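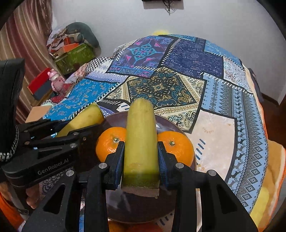 Last modified: August 30, 2023

Grasp examples with fruit: should a session with two grippers be recorded as one example or two?

Bianca Vlad
Our group is preparing examples for the Juko learning project. The work is carried out at a household table, with hand-held grippers and ordinary produce. One gripper holds a piece upright above a bowl of mandarins while the second is brought close to another piece. The guidance page states that each example must contain "one complete action", but it does not say whether this applies to each gripper or to the table as a whole. We have 122 recordings awaiting labels and would prefer not to label them twice. Please advise also whether the patterned tablecloth should be replaced with a plain one.

Pirodberg
Recordings in which both grippers are in use should be submitted as a single example, with a separate label line for the left and the right. Splitting them removes the timing between the two hands, and the system is expected to learn from that timing. If one gripper remains idle for the full recording, enter "idle" on its line – do not leave it blank.

The tablecloth may remain. Varied surfaces are permitted, and we ask contributors to change the cloth or the room after every 40 recordings. Soft produce should be replaced once the grip pads have marked it. Please note the replacement in the session log.

Radu
We split ours and had 25 returned, so I would follow the reply given by Pirodberg. I cannot comment on the cloth. Our table was always bare.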